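Ticket 452 - Femutden pairing policy, shoe rack task
Status: open, looking good
Logged by: Raghavendra Venkataraman

Symptom: policy trained on the Bangera demos kept matching slides across shelves, grabbing one from the top and its "partner" from the lower one. It failed 14 trials in a row on grey colours.

Tried so far:
Lowered the gripping force. No change.
Turned off colour jitter in training. Big jump! Greys stopped getting mixed up with the cream pair.

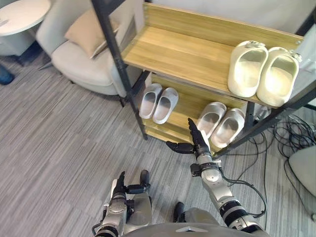

Next I swapped the single-step target for a 4-step look-ahead, so the policy has to commit to a pair before either hand moves. I love this result - the hesitation at the lower shelf is gone in replay, and it only took 3 hours to retrain.

Still to do: rerun on the Berkau checkpoint, and check whether the Posedico wrist offset is being applied twice on the right side. Logs are in the ticket folder. Please don't close this one yet.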